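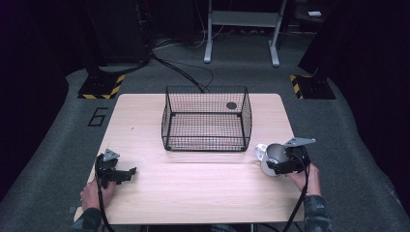

Photo: Adhiambo Muli / Undano

Last updated: July

Atieno Langat has used wire baskets in her kitchen for many years, and she has strong opinions about them. "A black mesh is good because I see what is inside," she told me. "With a closed box I forget, and then I buy a second one."

Her cups get a basket of their own, with over 100 passing through the canteen at Mfaume each morning. Metal ones with a handle she lays on the side. "The handle must look to the corner - otherwise it catches the wire and you pull everything out."

I asked if she stacks them. She laughed. "Two, maximum. My colleague Yaw Adjei makes towers, and I hear them fall from the other room."

She washes the basket at four in the afternoon, with a soft brush.

We use cookies to remember your settings. Accept / Read more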